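Kapitel 7
Spielküche und Kaufladen: Material auswählen, ordnen und pflegen

Lernziele
Nach der Bearbeitung dieses Kapitels können Sie
die Grundausstattung einer Spielküche zusammenstellen,
Spielmaterial nach Funktion und nach Herkunft ordnen,
textile und feste Materialien bei der Pflege unterscheiden,
einen Spieltisch so vorbereiten, dass Kinder ohne Anleitung beginnen können.

7.1 Die Grundausstattung

Das Spiel mit Lebensmitteln und Küchengeräten gehört in fast jeder Einrichtung zum festen Angebot. Kinder greifen dabei auf Abläufe zurück, die sie von zu Hause kennen: Tisch decken, Obst waschen, etwas in den Ofen schieben, Getränke einschenken. Für diese Abläufe reicht wenig Material. In der Kindertagesstätte Isham, deren Materialplan uns durch das Kapitel begleitet, besteht die Spielküche aus 35 Teilen. Auf dem Tisch liegt davon immer nur eine Auswahl.

Eine brauchbare Auswahl enthält Geschirr, Küchengerät und Lebensmittel. Beim Geschirr genügen Teller und Becher. Beim Küchengerät haben sich Teile bewährt, die sich deutlich voneinander unterscheiden, etwa ein Pfannenwender, ein Sieb und ein Messbecher. Die Lebensmittel sollen auf den ersten Blick erkennbar sein. 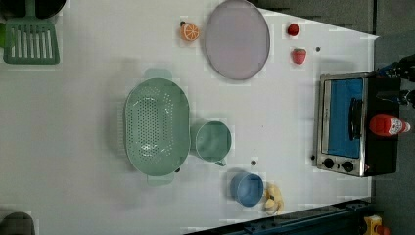
Abb. 7.1 Spieltisch mit Geschirr, Sieb, Messbecher, Spielobst und kleinem Backofen

Der Ofen ist in vielen Gruppen der Mittelpunkt des Spiels. Er soll so stehen, dass die Tür von der Sitzseite aus zu erreichen ist. Ausgediente Haushaltsgeräte dürfen nur verwendet werden, wenn das Netzkabel fachgerecht entfernt wurde und Glasteile unbeschädigt sind. Scharfe Kanten an Blechen und Rosten sind vor dem ersten Einsatz zu prüfen.

Merke: Der Tisch wird vor dem Spiel vorbereitet. Was nicht gebraucht wird, bleibt im Regal.

7.2 Markenprodukte im Kaufladen

Kinder erkennen Verpackungen lange, bevor sie lesen. Eine rote Flasche mit weißem Verschluss ist für sie Ketchup, unabhängig davon, ob die Schrift stimmt. Manche Hersteller und viele Handarbeitsgruppen bilden bekannte Produkte deshalb bis ins Etikett hinein nach. 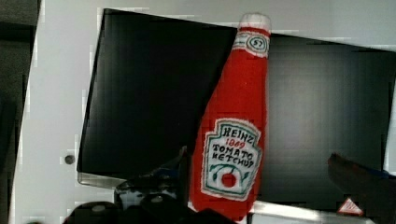 Lesezeit für diesen Abschnitt: 7 Minuten

Die Flasche aus rotem Garn trägt den Schriftzug HEINZ, die Jahreszahl 1869 und am Hals die Zahl 57. Für die pädagogische Arbeit ergeben sich daraus zwei Fragen. Die erste betrifft die Werbung: Soll ein Markenname im Gruppenraum stehen? Die Antwort legt das Team gemeinsam fest und hält sie im Materialplan fest. Die zweite betrifft die Pflege. Gestrickte und gehäkelte Teile nehmen Staub und Speichel auf und müssen häufiger gereinigt werden als glatte. Sie kommen in einen Wäschebeutel und werden liegend getrocknet — nicht auf der Heizung.

Aufgestickte Buchstaben und kleine Applikationen werden bei jeder Reinigung auf lose Fäden kontrolliert. Die Gruppe Dogar führt dazu eine Liste, die jeweils im Juni erneuert wird.

7.3 Ordnen auf dem Tisch

Freie Fläche ist Teil der Vorbereitung. Liegen die Teile dicht an dicht, räumen viele Kinder zuerst um und kommen spät ins Spiel. Zwischen Teller, Becher und Lebensmitteln soll so viel Platz bleiben, dass eine Kinderhand jedes Teil einzeln greifen kann.
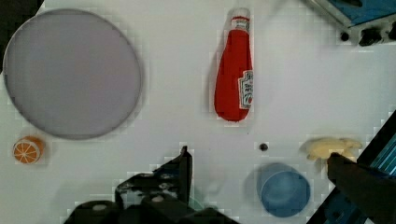 Geordnet wird entweder nach Funktion oder nach Herkunft. Bei der Ordnung nach Funktion liegt zusammen, was zusammen benutzt wird, zum Beispiel Obst und Teller. Bei der Ordnung nach Herkunft bilden Obst und Gemüse eine Gruppe, verarbeitete Lebensmittel eine zweite. Beide Formen sind gleichwertig, sie sollten aber innerhalb einer Woche nicht wechseln.

Aufgaben
1. Stellen Sie aus dem Bestand Ihrer Praxisstelle eine Auswahl für einen Spieltisch zusammen.
2. Notieren Sie, welche Teile davon textil sind und wie sie gereinigt werden.
3. Vergleichen Sie Ihre Auswahl mit der einer anderen Praxisstelle.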